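Stullari Community Help > TV & Streaming > Talk shows and current affairs

Was the Clasto walk-off cut from the replay?

Posted by Siham Hajji, Nov 14, 2018

I watched Clasto live last night, the one about whether the city should pay for the new stadium. About halfway through, the guest from the taxpayer group called the host a paid mouthpiece, and the next thing I knew we were in a commercial break. When the show came back his chair was empty and the host read out a short statement saying the guest's views were his own.

I went to show my husband on the Nisar app and the replay goes straight from the stadium budget to the audience questions. No insult, no statement. The listing says the episode is 64 minutes and it still calls it the "full episode." Is there a complete version anywhere? And did they really throw him off, or was it staged? I have my doubts, given how fast the clips were going around.

3 replies

Shehata_viewer

It's fake, they all do it for ratings. Look at the comments under the clip, 3,244 of them when I checked. Nobody talks about that show the rest of the year.

Hicham Hamdy

A big pile of comments proves people comment. It doesn't tell you who planned what, so I'd leave the "fake" part alone until there is something better than a hunch.

On the replay: yes, it's probably edited, and I wouldn't read too much into that either. Live panel shows get trimmed when a lawyer gets nervous about something a guest said. They did the same thing in February with the school board episode, and the missing part never came back. "Full episode" on Nisar seems to mean "not a clip." I've complained about that label before and got a form letter.

What you can try:

Open the episode page and look under "Other versions." Sometimes the overnight repeat is listed separately and sometimes it has a different cut. If you recorded it at home, your recording will have whatever went out, so hang on to it. You can also write to the station and ask whether the program was edited after broadcast. Ask it as a yes or no, or you'll get three paragraphs about how they value your feedback.
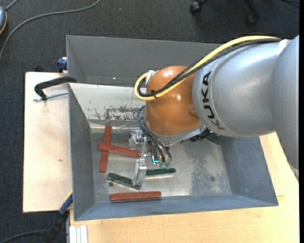
As for whether he was thrown off, all we know is that he was there before the break and gone after it. He says he was removed. The show says they "agreed to part ways," and I don't believe that wording for a second, but I don't take his word for it either. He has been selling tickets to his own speaking tour off the back of this. Both sides came out of it pretty well, if you ask me.

Siham Hajji

Thanks Hicham. No "Other versions" on my page, just the one. I've written to the station and asked the yes or no thing. My sister may have recorded it, but her box was at 104 hours of saved shows and she deletes without looking, so I'm not hopeful.

286 people found this thread helpful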